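Pledton : un bras de tri continue de tirer après l'ordre d'arrêt, Caten suspend ses cellules Cortés

L'entreprise de reconditionnement Caten a mis hors service les cinq cellules robotisées de son atelier de Pledton, après un défaut d'arrêt survenu vendredi en fin de matinée. Personne n'a été blessé. Les machines, des Cortés à deux bras fournies par l'intégrateur Stostar, servent à séparer les téléphones, les câbles et les petits accessoires qui arrivent mélangés dans les cartons de retour.

Selon le compte rendu interne que l'entreprise a transmis aux représentants du personnel, le bras droit d'une cellule a saisi un câble dont l'autre extrémité était déjà tenue par le bras gauche. L'effort mesuré au poignet a dépassé le seuil prévu et le programme a émis un ordre d'arrêt. Le bras gauche s'est immobilisé. Le droit a poursuivi son mouvement pendant trois secondes, jusqu'à la rupture du câble, puis a heurté la barre arrière de l'enceinte.

L'opératrice du poste venait de retirer la main de la zone de travail après avoir ajouté un appareil sur la table. Elle a appuyé sur l'arrêt d'urgence, qui a coupé l'alimentation des deux bras. Ce circuit, indépendant du programme, a fonctionné normalement, précise le compte rendu. C'est l'arrêt commandé par le logiciel qui est en cause.

Le tri des câbles souples est la partie la plus récente de l'installation. Les Cortés ont été livrées pour manipuler des objets rigides, posés à plat et bien espacés. La prise de fils emmêlés a été ajoutée en décembre, avec une mise à jour qui autorise les deux pinces à travailler très près l'une de l'autre au milieu de la table. Les essais se font sur des tissus imprimés, le système devant reconnaître les pièces sur des fonds variés. 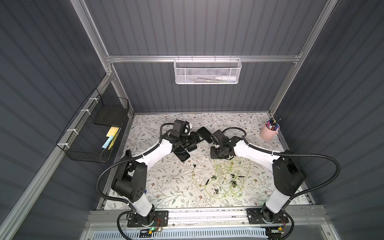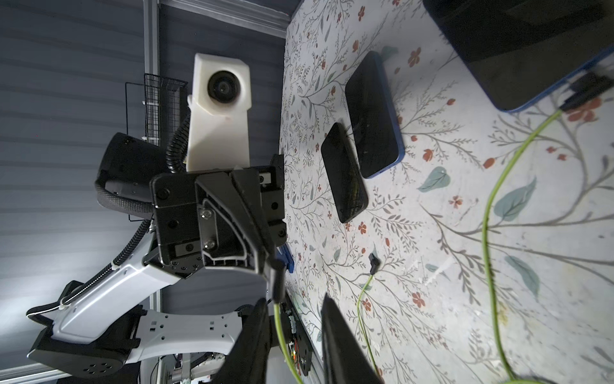
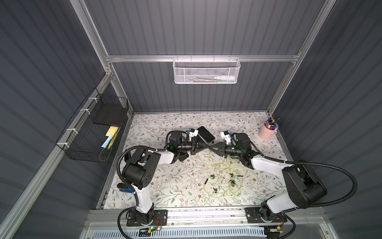
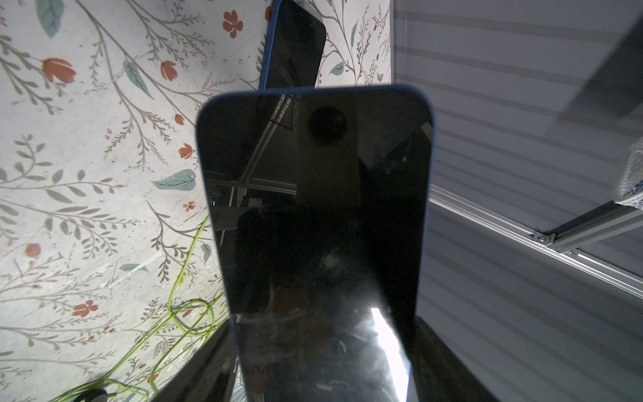 Le tri à la cellule Cortés de l'atelier Caten, à Pledton : téléphones et fil vert sur fond fleuri.

Les premiers relevés de Stostar font état d'une perte de communication entre le contrôleur de la cellule et la carte du bras droit. Une interruption de 200 millisecondes a suffi pour que l'ordre d'arrêt ne soit pas reçu. Il n'a pas été renvoyé. La carte a alors continué d'exécuter les positions déjà en mémoire, comme elle le fait lors d'une coupure brève, pour éviter les à-coups.

« Ce comportement était acceptable pour une pièce posée sur la table. Il ne l'est pas quand les deux bras tiennent le même objet », écrit l'intégrateur dans une note adressée à ses clients. Stostar leur demande de désactiver la prise à deux mains jusqu'à l'installation d'un correctif. La note ne donne pas de date.

L'origine de la coupure elle-même n'est pas établie. Un connecteur desserré, à la base du bras, est l'hypothèse examinée en premier. Les techniciens veulent aussi contrôler le passage des gaines, qui forment de larges boucles autour des coudes et peuvent tirer sur les fils lorsque le bras se replie. Deux cellules ont été démontées pour comparaison.

Les représentants du personnel contestent de leur côté la procédure de chargement. Au moment des faits, la consigne permettait d'ajouter ou de redresser une pièce pendant une pause du programme, sans couper la puissance. Ils demandent que tout accès à la table passe par une coupure complète et que l'avant de l'enceinte soit équipé d'un rideau lumineux. Caten a accepté le premier point. Le second fait l'objet d'un chiffrage.

L'entreprise indique par ailleurs que les batteries seront traitées à part dans l'évaluation des risques. Un téléphone pincé ou percé par une mâchoire peut s'échauffer, et le document en vigueur ne mentionnait que le risque d'écrasement des doigts. Un bac métallique avec couvercle doit être placé à côté de chaque cellule avant la reprise.

En attendant, le tri est assuré à la main sur les tables de l'ancien quai d'expédition. Les délais de traitement des retours sont allongés de deux jours. Les commandes déjà confirmées ne sont pas concernées.

La remise en route se fera cellule par cellule, d'abord avec les seuls objets rigides, après un essai d'arrêt sur chaque bras en présence d'un technicien de Stostar. Le tri des câbles restera manuel jusqu'à nouvel ordre.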